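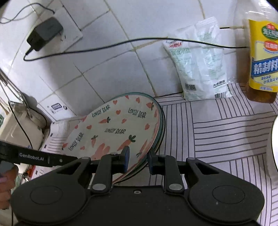
1/8
Paiva Dental Institute: notes from our review of night guards and denture care in older adults. Published 18 April 2026. The full report is available on request from the Clemden office.

2/8
Background. Many people over 65 grind their teeth during sleep and also wear a partial denture during the day. Written advice for this group is limited. Most leaflets address one problem or the other, and patients are left to combine the two sets of instructions on their own.

3/8
Methods. The review was led by Washington Bezerra at our Wevdale clinic. It followed 30 adults who wore a lower partial denture and had been given a hard acrylic night guard for the upper teeth. Each person was seen at the start and again after 6 months. Patients who had received a new denture in the previous year were not included.

4/8
At both visits the clinical team recorded gum bleeding, wear on the guard, the fit of the denture clasps and any sore areas. Patients kept a simple paper diary of the nights on which the guard was worn. Diaries were collected at the second visit and read by a member of staff who had not examined the patient.

5/8
Results. Gum bleeding was lower at the second visit in patients who cleaned the guard every morning with a soft brush and plain soap. Wear on the guard was greatest over the back teeth. In eight patients the denture clasps had loosened and were adjusted the same day — none of these dentures had to be remade.

6/8
Sore areas were recorded mainly in the first weeks of use, according to the diaries. Several patients had stopped wearing the guard during this period and did not call the clinic. Our Sandeck clinic has now added a telephone call at 15 days for every new guard. The call is made by a dental hygienist and follows a short written script.

7/8
Limits. The group was small and there was no comparison group. Diaries depend on memory, and a few had gaps. The review cannot say whether a soft guard would have given the same results. It also did not examine patients with full dentures or implants, whose needs differ and who should follow the advice of their own dentist.

8/8
Current advice to our patients: bring both the guard and the denture to every checkup. Keep each in its own labeled container. Do not use hot water on either — it can change the shape. Dental offices that wish to receive the diary form and the telephone script may write to the Clemden office, attention Washington Bezerra.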